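Besilitz Seed Envelopes, Box of 144

Small kraft envelopes with a gummed flap, plain on the front, sold by the box

I started ordering these when I was still saving tomato seed in old yogurt cups, and I've kept them in the shop ever since. They're the envelopes I use for my own beans, my own marigolds and every swap I go to. You get 144 in a box, which sounds like a lot until you sit down with a season's worth of lettuce heads and start shaking them out.

The paper is heavier than the office supply kind. A pencil won't poke through it, and neither will a pointy squash seed. The flap is the lick-and-stick sort (use a damp sponge, your tongue will thank you) and it stays down. I like that the front is blank - I've bought the pretty printed ones and there was never enough room for me to write the variety, the year and which neighbor gave it to me. 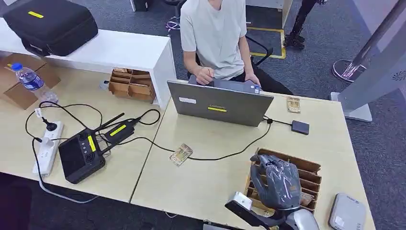
Stilldale, December

Winter is when I do all my sorting, and it's when most of these boxes go out the door. My friend Ourania Stamatopoulos files hers by planting month. I tried that and kept losing the peas, so mine go by plant family, with flowers at the back. Either way, stand them upright with the flap side away from you and you can flip through them like index cards. Don't stuff the row too tight!

Dry your seed all the way before it goes in. I leave mine on a plate for 2 weeks, and big beans get longer than that. Paper breathes, so the envelopes are great for a cool closet and not so great for a damp garage. If a garage is all you've got, put the whole bunch in a jar with a good lid.

Very fine seed, like poppy or snapdragon, can sneak out at the bottom corners. Fold a scrap of wax paper around it first and you'll be fine.

What you get
144 envelopes, unprinted
Gummed flap, side seams
Cardboard box with a lift-off lid

For clubs and seed libraries there's a carton of 1000, packed flat. Those take 7 days to get to me from the supplier, so please order ahead of your swap.

Single boxes ordered by noon on Tuesday go out that same afternoon. Unopened boxes can come back for a refund. If you want to feel the paper first, send me a note and I'll mail you a couple.

- Romana Oravec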